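How to compare two grippers on one arm without fooling yourself

Swapping grippers is one of the most enjoyable jobs in the lab, and it's also where I've wasted the most time. My first comparison was useless. I changed the fingers, the table and the controller settings in one afternoon and then tried to explain the numbers! What follows is the routine I use now for trying the Sidside two-finger gripper against the Endeck one.

What you need

One arm, both grippers, a plain table and a handful of things to pick up. Choose items that fail in different ways. Cubes tell you about alignment, a bowl tells you about rim grasps, and anything soft or knobbly will show up weak finger pads very quickly. A dark curtain behind the table is well worth the bother if you're using a fixed camera.

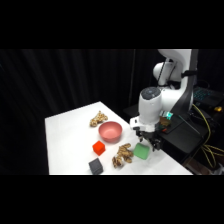 Step 1. Fix the layout

Put strips of tape under the table edge to mark where things go, or save a still and line everything up against it before each run. Leave more space between items than you think you need. The wider gripper needs clearance on both sides, and you want the same layout to be fair to both.

Step 2. Set the tool offset

Do this again every time you change the gripper, even if you're only changing the fingers. Open the Lellton controller page, enter the new length and payload, then jog down slowly over something squashy. I stop just above it and check the height by eye before going any further. A dish is far cheaper than a fingertip.
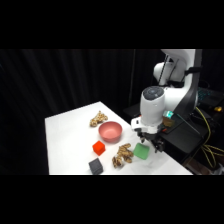

Step 3. Run the easy picks first

I do 19 picks per item with each gripper, always in the same order. Write down every miss as it happens — you won't remember later whether the cube slipped or the fingers closed too early. Keep speed and closing force the same for the whole set.

Step 4. Check the wrist camera

The fixed view is lovely for layout, but the wrist view tells you what the fingers are hiding. Look for both fingertips and a decent patch of table beyond them. I like to throw in plush toys at this stage, and a cloth over the table, as they give the camera much more to cope with than bare white.

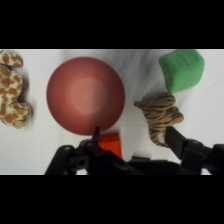

If one finger covers the thing you're reaching for, tilt the camera mount a little and redo the calibration. My exposure setting ended up at 405, which will mean nothing on your camera, but do write yours down!

Step 5. Swap and repeat

Change the gripper, go back to Step 2 and run the lot again. With practice the swap takes me 18 minutes, cable ties included.

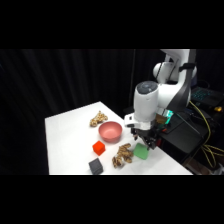

Photo: Okeke workshop

Compare item by item before you look at the totals. A gripper that's brilliant on cubes can be hopeless on a bowl rim, and the average hides it completely. I've logged 3,275 picks this way so far and I still get a kick out of seeing a lumpy, awkward thing come up cleanly on the first try.

Next page: choosing finger pads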